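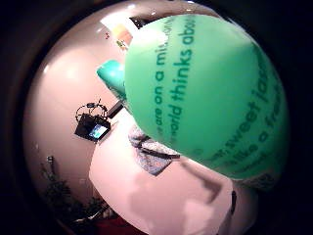 Visit report: Ukard open day, Kalcombe, October 24, 2026

I went to the Ukard open day mainly for the session on the June stop fault. The invitation described it as a short talk with a demonstration afterwards. It ran over by half an hour and was the best part of the day, so most of these notes deal with it. The tour of the machine shop and the talk on battery storage are covered in two paragraphs at the end.

Ukard does contract work on handling tasks for small arms. The current job, called Prandness, is a table-clearing and wiping task. A person carries out the task by hand many times while wearing or holding instrumented kit, the recordings are used to train a controller, and the controller is then run on an arm with a two-finger gripper. The arm is in a fenced cell in the machine shop. The recordings are made elsewhere in the building, at ordinary furniture, with household items.

The fault happened in the cell. The arm was to pick up a spray bottle, move it to the far side of a work surface, set it down and return to its rest position. On the run in question it closed on the bottle too high, at the trigger head instead of the shoulder. The bottle rotated in the fingers and struck the edge of the surface. The force limit tripped and the arm went into a protective stop, as it should.

The operator opened the gate, took the bottle out of the fingers, stood it up and stepped back out. On closing the gate the arm resumed its path without a separate restart command. It travelled 247 mm before the operator hit the emergency stop. The operator was outside the fence by then and was not touched, and the only damage was a cracked bottle and a scuffed finger pad. It was logged as a near miss, and the cell was locked out for 14 days.

The presenter split the event into two faults and asked us to keep them apart. The first was a bad grasp. The second was an unexpected restart. The first is a nuisance and will happen again in some form. The second should never happen, and a better controller would have done nothing to prevent it.

On the restart, the explanation was straightforward. The gate switch and the force limit both fed the safety controller, which was wired correctly and did its job. The reset was the weak point. During commissioning someone had set it to automatic so that the gate could be opened and closed quickly while the fixtures were being moved. That setting was meant to be temporary. It was changed in the software, there was no entry in the change log, and the acceptance check at handover tested that opening the gate stopped the arm but did not test what happened when the gate closed again.

The fix was a manual reset button outside the fence, placed where the whole cell can be seen and where it can't be reached from inside. Closing the gate now does nothing except allow the reset to be pressed. A second, separate action starts motion, and the first move after any stop is at reduced speed. They ran the revised sequence 100 times, opening the gate at a different point in the cycle each time, and had no movement on gate closure. I asked whether the safety settings are now under a password. They are, and a checksum of the settings is printed on the daily start sheet. I would have liked to see the start sheet but it was not on display.

The bad grasp took longer to trace. The controller had learned from recordings in which the position of the hand was worked out in part from printed square markers on the table. In 58 of the recordings a marker had been covered for part of the run and the estimated hand height had jumped upward, in most cases just as the fingers closed. The software filled the gap smoothly, which made the jump hard to spot on a plot. The controller had learned a small number of grasps that were too high, and on the day it produced one.
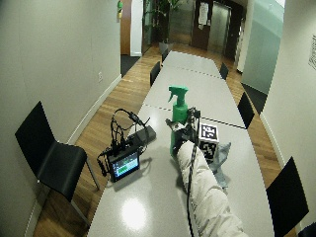 Covered markers are a layout problem before they are a software problem, and the recording set-up deserved more time than the programme gave it. The work is done on a long light-grey table in sections, with chairs still along both sides. The person works one-handed with a black and grey sensor kit on the hand, and takes hold of a green spray bottle below the trigger. The marker box, white with black and white squares, stands immediately to the right of the hand. With a crumpled blue-grey cloth lying beside it and a bulky sleeve coming in from the same side, I could see how a marker gets covered. The lower of the two markers facing us was already partly hidden at its bottom edge. The upper one was in good view, and a single marker can give a position, but with less to check it against.

I also noted the cable. It drops from a small black module on the hand kit and runs down across the front of the sleeve. The presenter had not listed it as a hazard. A cable worn by a person at a table is a low risk so long as nothing on the table is powered to move, and nothing there was. I would still want a clip at the forearm and a connector that pulls free under a light load, particularly if the same kit is ever used inside a cell. I put this on the feedback form.

Three changes have been made on the recording side. Every recording is now checked for the number of markers in view at the moment of grasp, and is set aside if the count falls below two. The filled-in sections are shown in a different colour on the plots. The controller also has a simple height limit for each object, taken from a measured drawing, so a grasp on the trigger head is refused before the fingers close. The last one seems to me the most useful. It doesn't depend on the training data at all.

One point was left open. The 58 affected recordings were removed and the controller was trained again, but nobody could tell me whether the remaining set had been checked for smaller errors of the same type. A jump large enough to see is easy to throw out. A steady offset of a few millimetres from a marker box that has been nudged would pass the new check. The answer was that the box position is measured at the start of each session. I suggested measuring it at the end as well. It would cost a minute.

The demonstration in the cell followed. The arm completed the bottle task twice. On the third run the presenter opened the gate on purpose in mid-move. The arm stopped, the gate was closed, and it stayed where it was until the reset and start were both used. The reset button is large, blue and at a sensible height. The label beside it was handwritten on tape, and should be replaced with a proper one.

The machine shop tour was brief. Poojary supplied the fencing and the gate hardware, and the mounting is tidy, with the interlock switches fitted so that they can't be easily defeated with a spare key. Floor marking around the cell was complete. Hearing protection was handed out at the door and was needed in only one bay.

The battery talk covered storage cabinets and charging away from exit paths. The slides are to be sent to everyone who signed in.

Actions for our own site: check the reset mode on both cells, add a gate-closing test to the acceptance sheet, and find out who can change the safety settings at present. I have asked Ukard for a copy of their revised test sequence and will attach it to this report when it comes.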